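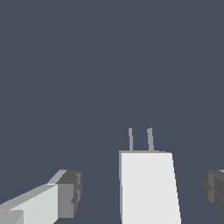 見学の日には、どんなことが体験できるのですか。

午前はシミュレーションの画面でロボットの手先を動かし、午後は実機の前で同じ作業に挑戦していただきます。予備知識はいりませんし、お子さまからご年配の方まで、どなたでも参加していただけます。

ノイファン自動化学校について

ノイファン(Noiphan)は、ロボットと自動化を基礎から学ぶ小さな学校です。もともとは町工場の二階を借りて始めた夜間の勉強会でした。仕事帰りの方がパンやおにぎりを片手に集まって、あれこれ言い合いながら機械を動かしていた、あのにぎやかな感じを今もなるべく残しておきたいと思っています。校舎は川沿いの古い倉庫に移りましたが、入口の重たい引き戸だけは昔のままで、初めての方はたいてい押してしまわれます(引いてください、右へ、です)。

現在の在校生は28名。昼間部と夜間部に分かれていて、年齢も前の仕事もばらばらです。パン職人だった方、電車の整備をしていた方、高校を出てすぐの方が同じ机に座り、つかみ損ねた部品を一緒に拾っています。教える側もそうした皆さんからずいぶん教わってきました。

公開見学日のこと

毎年7月に、学校をまる一日開放しています。最初の年は近所の方が数えるほど来てくださっただけで、用意したお茶のほうがずっと多かったのですが、昨年は286名の方にお越しいただきました。廊下がいっぱいになってしまい、暑いなかお待たせした方には本当に申し訳なく、今年は午前と午後に分けて受付をすることにしています。

午前の部は、シミュレーション室から始まります。画面のなかには青みがかった灰色の背景があって、白い四角いブロックが立ち、その上から細い灰色の突起が二本出ています。両側にあるのがグリッパの指です。色も形もごくあっさりしたもので、初めてご覧になる方は「もっと本物そっくりの映像かと思っていました」とおっしゃいます。けれども、授業で大切にしているのは見た目の豪華さよりも、指とブロックのあいだの距離をどう読むか、どこで速度を落とすか、といったことなので、この素朴な画面が私たちはとても気に入っているのです。

操作はレバーと二つのボタンだけです。持ち時間はお一人60秒で、短いようですが、始めてみると案外いろいろなことができます。左右の指をブロックの真ん中に合わせようとして、片側だけ先に近づけてしまう方が多く、隣で見ているご家族から「もっと右、もっと右!」と声が飛びます。失敗してもボタンひとつで最初の位置に戻りますから、どうぞ思い切って動かしてみてください。

午後は一階の実習場で、実機のアームを使ったデモンストレーションをご覧いただきます。午前に画面で試した「近づく、つかむ、持ち上げる」という流れを、在校生が自分の言葉で説明しながらお見せします。説明の台本は学校では用意していません。緊張して早口になる学生もおりますが、質問をいただくと急に生き生きと話し出すので、ぜひ遠慮なく声をかけてやってください。デモのあとには、柵の外から操作盤に触れていただける時間も設けています。

見学日を支える人たち

実習の責任者はアーチー・メンジーズ(Archie Menzies)です。前職では包装ラインの立ち上げを長く担当していました。話し出すと止まらないところがあり、グリッパの指先の形だけで一時間はお話しできるそうです。お急ぎの方は、先に帰りの電車の時刻を伝えておくことをおすすめします。

シミュレーションの授業は、アナグ・ジャーディン(Annag Jardine)が受け持っています。教材ソフト「ギムスカ(Gimska)」は、ジャーディンが卒業生と一緒に少しずつ作ってきたもので、課題の数は今ではほぼ200になりました。やさしいものから順に並んでいますが、途中に一つだけ妙に難しい課題が混じっていて、在校生のあいだでは「峠」と呼ばれています。見学日には峠の手前まで体験していただけます。挑戦したい方は係の者に小声でお申し出ください。開けてさしあげます。

実機の点検と安全柵の設置は、地元のイリネ(Illine)さんにお願いしています。開校のころからのお付き合いで、見学日の朝はいつも私たちより早く着いて、引き戸の前で待っていてくださいます。

学び方と、卒業してから

授業は一年課程と、週に一晩だけ通う短期課程の二つです。短期課程は木曜日の夜で、お仕事を続けながら通われる方がほとんどです。どちらの課程も、まず画面のなかで試し、次に実機で確かめ、気づいたことをノートに書いてまた画面に戻る、という往復を繰り返します。ノートは手書きでお願いしています。少々古風かもしれませんが、読み返すと、そのとき何に迷っていたのかがよくわかるのです。

卒業生は食品や物流の現場、機械の保守など、さまざまなところで働いています。搬送装置のソルテロ(Soltero)に入った卒業生たちは、見学日になると休みを合わせて手伝いに来てくれて、後輩よりも熱心にお客さまを案内しています。

ご来校にあたって

見学日の受付は午前9時半からです。動きやすい服装と、かかとのある靴でお越しください。実習場では長い髪を束ねていただきます(髪ゴムは受付にございます)。小学生以下のお子さまは、保護者の方とご一緒にお願いいたします。駐車場は狭いため、できましたら電車かバスをご利用ください。駅からは川に沿って歩いていただくと、途中に木陰もあって気持ちのよい道です。

見学日以外でも、授業の様子をご覧になりたい方は事務室までお気軽にご連絡ください。夜間の授業中は電話に出られないことがありますが、翌日には折り返しご連絡を差し上げます。

ノイファン自動化学校 教職員一同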